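How many grasp examples before I retrain, and do failed ones count?

Asked by Maximiliano Bustos
Tags: grasping, data collection, bin picking

Hi all, first post so go easy on me. I'm collecting pick attempts for a grasp model, one arm, one gripper, assorted household junk in a bin. I have 685 attempts saved so far and a big chunk of those are misses. My labeling script (I started from the Lononard template) throws the misses out by default, and now I'm wondering if I've been tossing half my data every Monday like an idiot. Also, I've been using the same 3 objects the whole time because they're easy to reset. Is that a problem? The model does great on those and falls apart on anything else.

2 answers

Graciela Echeverría
Keep the misses! Please! If you only show it grasps that worked, it has no idea what a bad one looks like, and it'll happily score everything high. Just make sure each miss gets its own label, and split "closed on nothing" from "had it and dropped it" if you can tell them apart from the gripper width. I didn't do that the first time and spent most of December going back through recordings.

On the objects - yes, that's your problem, or most of it. 685 tries on 3 things is a lot of looks at 3 things. 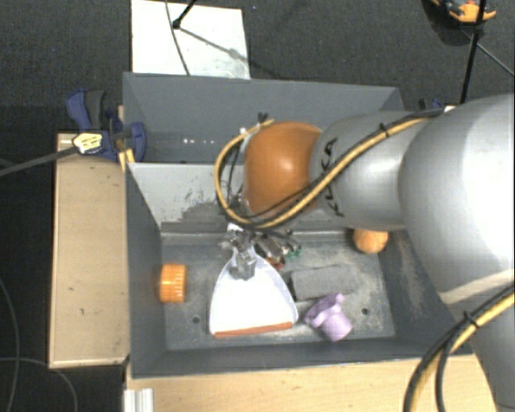

My own rule for filling the bin is that the shapes should disagree with each other, and I swap a couple of them out every 40 attempts so the model can't settle in. Flat things with a thin end are great for this. Take the dustpan: the fingertip is at the narrow upper end, and a grasp there is a totally different animal from trying to pinch the wide edge, so you get good and bad candidates out of one item. I also like to have something close to the bin's own color, like that dark gray block on the gray floor, since depth and color will both give you trouble there and you want to find that out early. And let things land near the walls, too. The ridged orange thing over on the left is the sort of placement I never used to bother with, and then my model was hopeless at anything close to a side.

Oh, and clamp your bins down if you haven't. If the bin creeps even a little over a long session your calibration goes with it, and you won't notice until the grasps all start landing off to the same side.

As for when to retrain, I do it whenever I've added a batch of new objects and don't worry much about the total. Hold a few objects out completely and test on those.

drallon_2
what she said about misses. also check your template version, the old Lononard one dropped anything with an empty label without telling you, so they might still be in the raw folder. mine were

Comment from Maximiliano Bustos: Found them in raw, thank you!! Going to go raid the kitchen drawer for more objects. Graciela, do you shuffle the bin by hand between swaps or let the arm do it?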